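Galerie: Vormachen statt programmieren
Werkstatt Verstraete, Halle Ovance, Mai

Im Mai haben wir im Projekt Flallell einem Roboterarm das Greifen und Umlegen von Gegenständen beigebracht. Gearbeitet wurde mit zwei Verfahren: Führen von Hand, bei dem der Arm nachgiebig geschaltet ist und direkt bewegt wird, und Fernsteuerung vom Bedienplatz aus. Insgesamt haben wir 392 verwertbare Vorführungen gespeichert. Die Leitung hatte Godelieve Aerts, am Bedienplatz saß meistens Geert Meijer.

Zum Ablauf
Eine Vorführung dauert höchstens 90 Sekunden. Danach wird abgebrochen und neu begonnen. Abgebrochene Durchgänge bleiben gespeichert, werden aber getrennt abgelegt. Ursprünglich waren 500 Vorführungen geplant. Ein Teil der Zeit ging für das Nachstellen der Greifkraft verloren.

Von Hand geführt wurden nur die ersten 31 Durchgänge. Für einfache Wege über der Wanne reicht das gut aus. Beim Schließen der Finger stört die eigene Hand, außerdem verdeckt sie der Kamera die Sicht. Deshalb haben wir früh auf Fernsteuerung umgestellt.

Bei der Fernsteuerung gilt: langsam anfahren, über dem Gegenstand kurz anhalten, dann erst absenken. Wer am Rand der Wanne greift, kommt besser schräg von der Mitte her. Godelieve Aerts hat diese Regeln mit den Kollegen aus Drorthorpe abgestimmt, damit die Aufnahmen beider Standorte zusammenpassen.

Bilder

Greifer an der Metallwanne
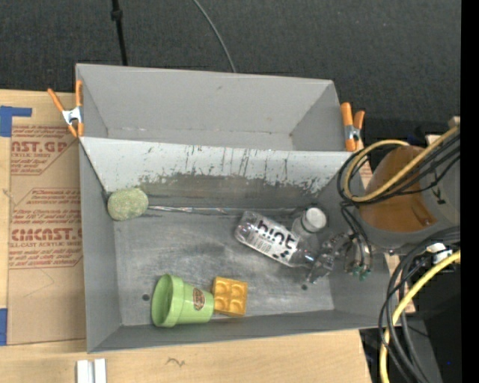
Arm von rechts über der Wanne, die durchsichtigen Finger neben dem Flaschenhals. Links vorn der hellgrüne Blumentopf und der gelbe Block mit den vier Mulden. Die Wanne ist seitlich mit Federklemmen versehen.

Daten und Kontakt
Die Aufnahmen liegen auf dem Projektlaufwerk unter Flallell, nach Verfahren sortiert. Zugang und Fragen zur Auswertung über Geert Meijer, Halle Ovance.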